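Home & Cleaning > Furniture > Tables and worktops

How do I stop streaks on a black marble-effect table?

Posted by Favon, March 28, 2024
63 comments

Hello all, hoping someone's been through this. We bought a big black table with the white veining last November and I loved it for all of a week. Every time I wipe it I get long cloudy streaks, and they only show once the sun comes round in the afternoon, so I think I've done a lovely job and then I walk back in with a cup of tea and it looks as if I've mopped it with milk.
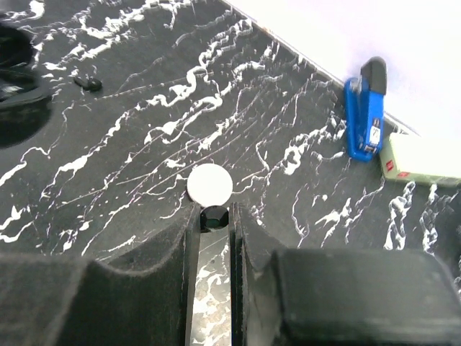 So far I've tried washing-up liquid in warm water, one of those anti-bac sprays, and a glass cleaner my sister swears by. The glass cleaner was the best of the lot but by the next morning there was a sort of greasy bloom back, worst where we put our elbows. The spray was the worst by miles. I've also tried just a damp cloth, and that seems to move the crumbs from one end to the other and not much else!

I don't want to use anything that'll take the finish off. The shop (Koltby) only gave us a leaflet that says "wipe clean", so thanks for that. It's a laminate top as far as I know, definitely not real stone, you can tell from the weight. Is it the cloth, the product or me?
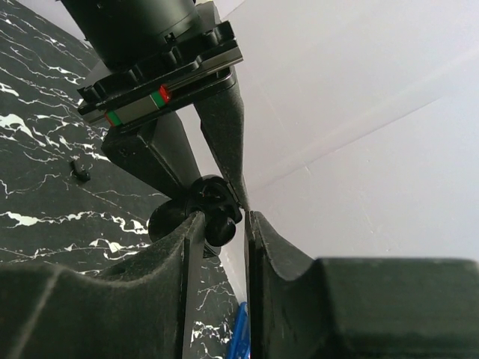 Podora

Vinegar. Half and half with water. Works on everything in my house, I've never bought a proper cleaner in my life. Don't use kitchen roll, it leaves bits.

Favon replied: I did wonder about vinegar but isn't it meant to be bad for some surfaces? And the smell – we eat at this thing.

Podora replied: Smell goes off. Mine's been fine, but mine's a glass table so maybe check first.

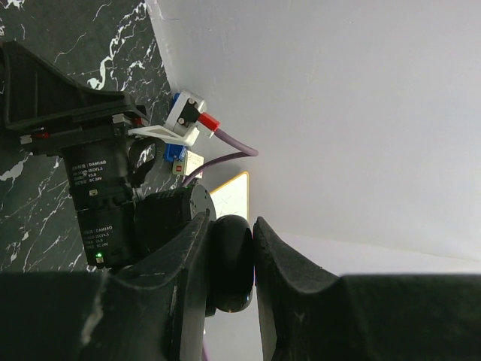
Ottmar Harms
Community Moderator, Home & Cleaning

I'd put money on it being build-up. Washing-up liquid and anti-bac sprays both leave a bit behind if you don't rinse, and on a black top you see every scrap of it. I had the same with a dark worktop in our old flat in Sauerland and spent months adding more product on top of old product.

What sorted mine was stripping it back once and then using next to nothing. Get a bowl of hot water, put 2 drops of washing-up liquid in (I mean drops, I used to squirt it), and go over the whole top with a well wrung microfibre cloth. Then change the water for plain and go over it again, and then do that a second time, even though you'll feel daft. Dry it straight away with a clean, dry cloth, working in one direction. Leave it 30 minutes before you judge it, and have a look from low down with the light behind it. 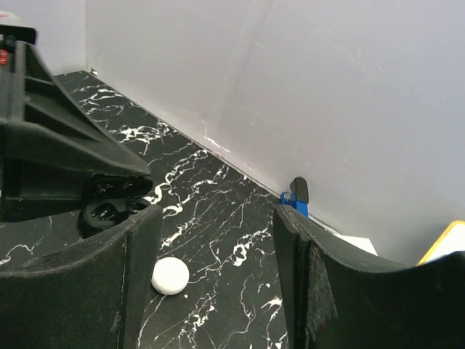

After that it's plain water and a dry cloth most days, with the soapy wash when it needs it. Two other things to check. If you put fabric softener in with your microfibre cloths, stop, and run them through a hot wash on their own, as the softener coats them and they just push grease about. And if your water's hard, the drying matters more than the washing – leave it to air dry and you'll get marks whatever you use.

I'd skip the vinegar on laminate. Once in a while probably won't hurt, but I wouldn't make a habit of it, especially near the joins and edges. No polish either, or you'll be back where you started.

If there's still a bloom in one patch after all that, it could be the finish itself that's worn, and in that case I'd go back to the shop while you're still inside the guarantee.

44 people found this helpful

Favon replied: It was the softener!! Well, the softener and the squirting. Did the double rinse this morning and the elbow end is loads better. Still a faint patch by the window, will have another go at the weekend.

Tags: streaks, laminate, dark furniture, microfibre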